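The Second Shift Has Arms

What changed, and what didn't, when a furniture maker put robots at the assembly tables

Published 23 June 2023

We use cookies to improve your experience on this site and to show you relevant content. By continuing to browse, you agree to our use of cookies. Accept all | Manage settings

The assembly hall at Kinnunen is quieter than visitors expect. The saws and the edge sander are in another building, and what reaches the hall is mostly the fan, a radio near the packing door and the small motor noise of two arms turning at once. The company makes tables, benches and shelving, most of it sold through hotels and schools. It has 42 people on the payroll. Nine of them used to do nothing but put frames together by hand.

That work is easy to describe and hard on the body. You pick up a side panel, stand it on edge, fit a rail into it, check that it is square, and reach for the next piece. A person on a full shift did this with both hands out in front and the head tipped down. People in the hall talk about their thumbs and the base of their neck the way drivers talk about their lower back. Most of them had been moved to lighter duty at least once.

When the first pair of arms came in November, few on the floor thought it was about anyone's thumbs. Orders had gone up and the company had failed for two years to fill the open positions on the evening shift. Management said so plainly at the meeting where the plan was announced. The robots would take over the evening work first, and day work would be looked at later. That word, later, did a lot of damage. Several people went home and updated their resumes. Two left before the arms had assembled a single bench.

The ones who stayed were asked to help set the station up. The supplier, a small integrator called Flimis, sent two technicians who knew a great deal about motion planning and very little about wood. They had worked mainly with molded plastic housings, where each part is the same as the last. Wood moves. A rail cut in a dry week fits a little differently from a rail cut after a week of rain, and an assembler feels that in the wrist and corrects for it without thinking. Someone had to explain it to the technicians, and then explain it again once they had seen a rail jam halfway in and split a panel.

So for most of the winter, assemblers stood beside engineers and talked about what they did with their hands. Some enjoyed it. Others found it strange to be asked to put into words a thing they had never needed words for, and a few resented it, reasonably enough, as training their own replacement. The company paid an extra hourly rate for those sessions after the shop steward raised the matter. The rate was not generous, but it was written down, and people in the hall still bring it up as the point where the mood got better.

Much of the planning happens on a screen now. The software, sold under the name Tenden, lets an operator build the station as a simulation and run an assembly through it before a real part is touched. Arms, table, panels and rails are all there, and the operator can spread the parts out in an awkward way to see whether the arms can still reach the joints without hitting each other. Five former assemblers have been trained on it. They work in a small office off the hall with two screens each, and they rotate back out to the floor every other week, which was their own request.

It is different work. The operators sit more than they used to. Their hands have improved and some now complain about their eyes. The job pays better by one grade, and it asks for a kind of patience that does not suit everyone. One of the first five went back to manual work after a month and was allowed to do so without losing the grade. The person who took over the seat had been in packing and had never assembled frames, which worried the others. They now say the packer is the best of them at finding out why a run has failed.

Runs fail often. An arm comes down over a panel a little too far along, or the two arms plan paths that cross, and the whole thing stops and waits. In the simulation a stop costs nothing. On the floor it means a walk to the station, a look at the parts and a decision, and during the first weeks of evening running it happened so often that the person on duty might as well have built the benches by hand. People said that too, loudly. Stops have since become much less frequent, though nobody in the hall would leave the station alone overnight.

The company's target for the evening shift was 400 frames a week. It reached that in the spring and has stayed near it. Before the arms, with the evening positions half filled, the figure had never been met. Day shift numbers are the same as they were, as the day shift is still done by hand. The split has created an odd habit. Simple frames, with two sides and a straight rail, are saved up for the evening. Anything with an angle, a curved part or a customer's special request goes to the day people. Their work is more varied than before and also slower, and it took two rounds of talks before the piece bonus was changed to reflect that.

The evening shift has a different problem. It used to be a crew and is now two people, one at the station and one at packing. It pays well for the hours, and the work is light, but it is lonely. The two eat at different times because somebody has to be near the stop button. One former evening assembler asked to move to days for that reason alone and took a cut in the shift allowance to do it. The company has tried overlapping the shifts by an hour. The overlap is popular, and it is also the time of day when the day assemblers tell the evening operator what the wood is doing.

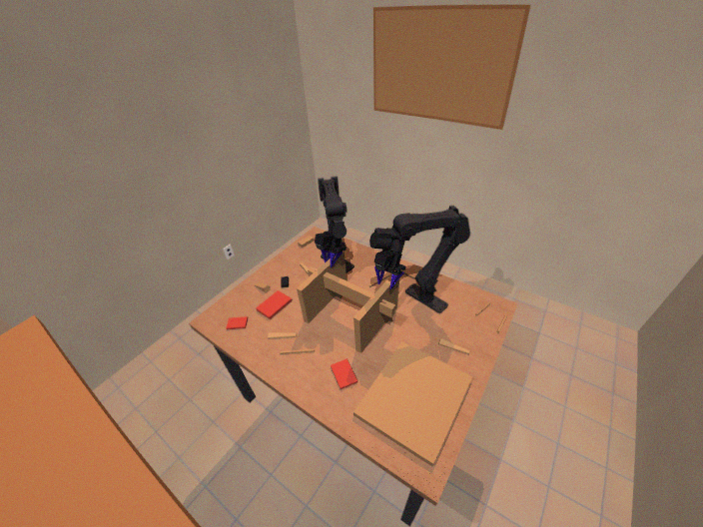

Does a plant like this end up with fewer jobs?

So far the count at Kinnunen is the same, but the mix of jobs has changed. Nobody has been laid off. The two who left in the fall were replaced, one by an operator and one by a maintenance technician, and the open evening positions were taken off the books without ever being filled. A person looking for entry-level assembly work in the area has fewer places to apply than before, and that loss does not show up in any layoff figure. The company says it expects to stay at its present size for the next two years. It has made no promise beyond that, and the union local has asked for one in writing.

The nearest comparison is Trirnevness, a cabinet plant an hour up the road that put in arms a few years earlier. It went about things in another order. The station was bought complete, installed over a summer shutdown and switched on when people came back. Assemblers were told that their tables were gone and given a choice of packing or finishing. The machines ran well enough. What the plant lost was the knowledge of how to assemble the harder models, as the people who had it drifted off to other employers. Management there has since brought back eight manual tables and has had trouble finding anyone to teach at them.

People at Kinnunen know that story and mention it often, usually as a reason for keeping the day shift as it is. Whether it will be kept is not settled. A second pair of arms has been priced. The operators have been testing angled frames in simulation since early spring, with mixed results, and everyone in the hall knows it, partly because the operators told them. There was some discussion in the office about whether they should. They decided they would have wanted to be told themselves.

Asked what they would tell workers at a plant about to do the same, the assemblers give mostly practical answers. Get the pay for training sessions agreed before the sessions start. Ask who decides which work goes to the machine and who can object. Make sure that the people who learn the software can go back to the floor if they hate it. Look at the bonus rules early, as they were written for a different mix of work. And ask for chairs that adjust, one operator added, because the company had budgeted for two robot arms, a safety fence and a year of support and had then furnished the office with what was left over in the canteen.

The chairs were replaced in April. The talks about the second pair of arms start again after the summer break, and this time two assemblers from the day shift will be in the room from the first meeting.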